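4.2 Furnishings and interior finishes

Petitions against the demolition of Vaher House cite its exterior almost exclusively. To test whether the interior carried comparable weight, we coded 117 letters sent to the Flernen planning office before the June hearing. Each letter was read by two coders, and disagreements were settled by discussion. Only 12 letters mentioned rooms, fittings or furniture, and three of these came from former tenants.

The survey by Dambrauskienė lists built-in and movable items separately. We kept that split, although the owner's sale proposal treats both as contents. Movable items have no protection under the Drarnell ordinance – they may be removed before a permit is issued. Almost 300 signatories asked for reuse of the building, but the petition text leaves the contents out. Painted storage furniture was coded as movable (Figure 3).

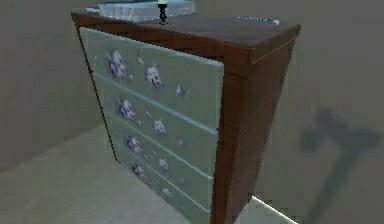
Figure 3. Dresser with green drawer fronts, rendered view.

Letters that named specific objects were longer than the rest and more often proposed a buyer. The sample is too small for a formal test.

Related articles
Hoarau, M. Adaptive reuse and the Prendoteo mill
Dambrauskienė, V. Recording interiors before demolition
Public comment in local preservation hearings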